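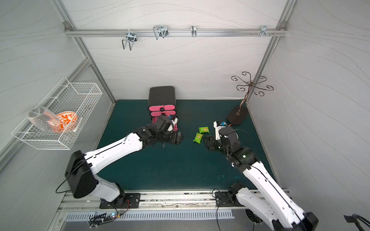
Page 3 of 5

Small Storage: Questions We Get Asked

Drawers, baskets, hooks and stands for small spaces. Questions about delivery and returns are on page 5.

Which small cabinet should I choose for a countertop?

Start with what you want to put in it. A three-drawer cabinet like the black one with pink drawer fronts suits tea bags, clips, batteries, sewing things and single-serve snacks. It does not suit anything tall. If most of what you own is in jars, buy a shelf.

Measure the depth of your counter before ordering. You need room in front to pull a drawer out all the way, and people forget this more than anything else. Allow 25 cm of clear counter in front of the cabinet.

How full can I fill a drawer?

Leave a finger's width at the top. Soft packets spring back up after the drawer is shut and catch on the part above. If a drawer sticks halfway, don't pull harder. Push it back a little, press the contents flat with your other hand and try again.

Can snack packets go in lying flat?

Yes, and for most sizes that is the only way they fit. Put the oldest on top. If the packets have printed labels, keep the labels facing up so you can read them without taking everything out. Opened packets should be clipped or moved to a tin. Crumbs in the drawer runners are a nuisance to get out.

The knob on my drawer came loose. Is that covered?

Knobs loosen with use on any cabinet. Open the drawer, hold the knob from the front and tighten the screw from the inside. A quarter turn is usually enough. If the screw hole is worn, write to us and we will send a longer screw. Replacement knobs for the Kurine range are sold singly. For other ranges they come in pairs.

Can I put cups and plates in a wire basket on the wall?

You can, with some care. A hanging mesh basket is good for a few light pieces you use every day. Stand a plate on its edge toward the back and keep the front for cups. A glass laid on its side will roll if the basket isn't level, so check with a spirit level when you put it up, or set the glass upside down.

Valter Azevedo, who looks after our Nitutbridge shop, keeps a folded dishcloth in the bottom of his basket at home. It stops the rattling. Wash it with the rest of the dish towels.

Is white mesh hard to keep clean?

It shows grease sooner than black does. Take the basket down once a month and wash it in warm water with dish soap and a soft brush. Dry it before hanging it up again - water sits where the wires cross. Don't use steel wool on a coated basket.

How do I load a cup stand so it doesn't tip?

Hang the first cup on one side and the second directly across from it, then carry on in pairs. Heavy mugs go on first. On a stand with a curly wrought-metal top, make sure each handle sits down in the hook and isn't only resting on the spiral. Thick handles may not fit. The Huet stand takes handles up to 40 mm wide on the inside, and the Winunura takes up to 45 mm.

When you empty it, take cups off in the same way, from opposite sides.

What kind of hooks do I need for a rail?

Single hooks are fine for one towel or a pair of scissors. Large wire hooks hold something with a loop or a wide handle. A bracket with several prongs is the one to get for small things such as measuring spoons and keys. You can mix them on one rail. Put the bracket near an end, where you can reach it without moving everything else.

Do I need a mat under all this?

It helps. A mat keeps a metal base from scratching the counter and makes the whole corner easier to wipe down. Dark colors hide tea stains, though they do show flour. Our mats can be cut with ordinary scissors.

Do you sell the pieces as a set?

No. Each piece is sold separately, and orders over $49 ship free. The shop in Nitutbridge keeps most colors in stock. Pink drawer fronts sell out early in the summer and are usually back by the end of July.

Next: page 4, Labels and dividers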